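4.2 What people did with the second app store

I should say up front that I went into this part of the study with a hunch, and the hunch was wrong. I figured that once a phone came with two app stores on it, people would drift to whichever one had the cheaper apps. We had 148 phone owners in Vestville keep a diary from the spring on, and every one of them had both Tukero (the store that ships with the handset) and Toline (the one the carrier adds) sitting on the home screen. Same phone, same data plan, two doors into pretty much the same catalog.

Well, they picked a door in the first week and stayed there. Of the 148, only 22 ever bought anything from both stores. The rest settled on one and treated the other icon like the stock ticker or the compass – something that lives on the phone and never gets tapped. Price hardly came up in the diaries at all. What came up, over and over, was the password. If the first store already had your card number, you weren't going to type it in again on a tiny keyboard to save a dollar, and I can't say I blame anyone for that (I'm the same way with my own phone).

We logged 900 paid downloads over the whole period, and 600 of them went through Tukero. That sounds like a win for the handset maker, but I'd be careful with it. A good chunk of the Tukero people were upgrading from an older Tukero phone, so their account came along with them. I wish we had asked about that on the intake form. We only asked in October, when people's memories of setting up the phone were already pretty fuzzy. 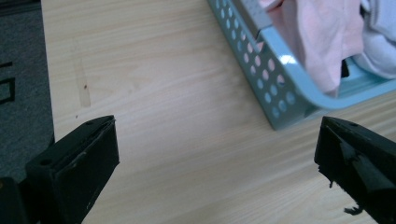

Figure 3. Wooden tabletop with gray carpet alongside and two black gripper fingers.

Jhair Grajales read an early draft of this section and thought I was making too much of passwords. His view was that the carrier store loses because its search is bad, plain and simple, and that people who say "I didn't want to sign in again" often mean they looked once, didn't find the app, and gave up. He also pointed out that a diary only catches the reasons people are willing to write down.

That's a fair hit, and I went back through the entries with it in mind. Some of them do read the way he says. One person wrote that she "looked for the bus app, got ringtones," and that was the end of Toline for her. Still, most of the entries that mention giving up put it at the sign-in page, before any searching happened, so I'm keeping the password story as my main one and his as a close second. The Salazar phones, which fill in the account details for both stores during setup, would be a nice way to pull the two apart, and I take that up in section 5.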